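Keep the trays off the floor and half of the mess in a small workshop goes away. These tips come from a two-bench shop where we resole shoes and make footbeds, but most of them will work in a garage, a mudroom or a laundry room. I have left out anything that needs special tools.

## Shelves

**Paint the top surface a light, bright color.** Yellow is good. White shows every scuff and gray hides black parts. On yellow you can find a black tray, a black screw or a black lace end without bending down to look. Two coats of gloss enamel will do it. Sand the first coat lightly before the second.

**Let the paint harden before you load it.** Enamel that feels dry can still take a dent from a heavy tray a week later. If you can, paint on the last day before a holiday and leave the shelf bare until you are back.

**Use gloss where you wipe and matte where you read.** Gloss paint cleans up with a damp rag, but it throws back the overhead light. If you write labels on a shelf edge, use matte paint on that strip or put down a piece of masking tape.

**Have a second tier if there is room for it.** Set the lower one back a little so you don't catch your knees or shins on it. The lower tier is for things you need once a day. The upper one is for things you need every few minutes.

**Put knobs and switches on the front face.** Anything you have to reach across a full shelf to turn will sooner or later cost you a full shelf.

## Trays

We use shallow black plastic trays shaped like an insole, with a raised rim. Any shallow tray with a rim will follow the same rules.

**Set them out one by one.** Stacking saves space and wastes time. Trays with rims stick together when there is dust or a bit of glue on them, and pulling them apart bends the edge. Stack only the clean ones that are going away for the season.

**Leave a gap you can get your fingers into.** An even gap all along the row also means you can see at once when one is missing. Neema Wanyama marks hers with a pencil line on the shelf edge. I do it by eye and mine drift by the end of the day.

**Point the toes the same way.** This sounds fussy. It matters when you are picking up lefts and rights, which look alike at a glance from the heel end.

**Lift, don't slide.** A tray dragged over gloss paint leaves a dull track, and grit under the rim will cut right down to the primer. Take it by the sides, tip it up and set it down flat.

**Look at the inside before you put it back.** Tilt the tray toward the light. Dried cement shows up as a shiny patch and dust shows up in the corners of the rim. Two seconds of looking saves a cleaning job later.

## Cleaning plastic trays

For ordinary dust, use a dry paintbrush, 2 inches wide, with soft bristles. Brush from the heel to the toe and tap the tray over the bin.

For grease, warm water and dish soap. Let the tray sit for ten minutes and wipe it with a sponge, soft side only. The green side leaves scratches that hold dirt.

For dried contact cement, wait until it is fully dry and roll it off with your thumb or with a crepe rubber block. Wet cement smears. Keep acetone away from plastic trays unless you have tried a drop on the underside first, and even then I would leave it alone. Dindo Dagdag ruined a whole set with it in one afternoon and the surface went cloudy and soft.

Dry the trays upside down on a towel. Water sits in the rim if you dry them face up, and it will run out onto whatever you put down next.

Don't put them in the dishwasher. The heat in ours warped the heel ends enough that they rocked on a flat shelf. If you have a tray that rocks already, lay it in hot tap water for a few minutes, press it flat under a board and let it cool there. This works about half the time.

## Sandpaper

Keep the grits apart. We have 40 for taking down old soles, 1000 for edges before wax and 2000 for almost nothing, though it is good on a scratched plastic rim if you use it wet. Write the grit on the back of each piece several times over in marker, so that the number is still there after you tear it.

Coarse paper goes on the lower tier. One coarse grain on the top shelf will scratch every tray that goes over it.

## Racks

Steel racks with punched holes are cheap secondhand and they last. Some notes from putting up and taking down several:

- Build the rack lying on its side, then stand it up with a second person.
- Hand-tighten every bolt first. Square it up, then go around with a wrench.
- Diagonal braces stop the sway. If you bought a rack without them, add one across the back before you load it.
- Heavy boxes go at the bottom, even if they are the ones you want most.
- Spare holes are handy. An S-hook will take a dustpan, a brush or a roll of tape.
- Wipe the feet before you set the rack on a painted floor.

Esmaeil Sadeghi bolts his to the wall at the top. Do this if you have children around or if the rack is taller than you are.

## Cords

Tie cords up so that nothing hangs where a foot or a broom can catch it. Hook-and-loop straps are better than zip ties, which have to be cut each time you move something. Leave enough slack that a plug can come out of the wall without pulling on anything.

Check the cords in September, when the heaters come out. Throw away any that feel stiff or tacky.

## End of the day

1. Return the trays to the upper shelf, face up, with the gaps.
2. Turn the knobs off and look at them again from the door.
3. Brush the lower tier first if you have been sanding there, then the top with a clean brush.
4. Empty the dustpan outside if there is cement or solvent in it, into a metal can with a lid.
5. Sweep from the back wall to the door.

It takes me twelve minutes. It took longer when we had the trays in a pile.

## Questions I have had

Rommel Panganiban wrote to ask if shelf liner is a good idea. For glassware, yes. For trays, no. It bunches up, and dirt gets under it where you can't see it. A bare painted shelf is easier.

Tainá Assunção asked how to touch up a chipped shelf without redoing it all. Feather the edge of the chip with fine paper, wipe it with a damp cloth, dab in a thin coat with a small brush and let it level. Do a second thin coat the next day. Keep a little of the original paint in a jam jar, filled right to the top so there is no air to skin it over, and write the color name and the shelf it went on on the lid.

If your shelf was powder coated at a factory, enamel will stick to the chip but the shine won't match. Put the patch at the back if the shelf can be turned around.
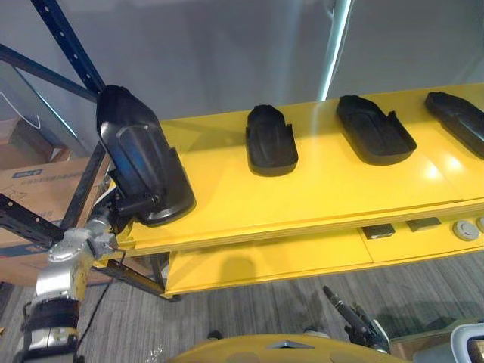 *Black trays and the yellow shelf, with the lower tier set back underneath.*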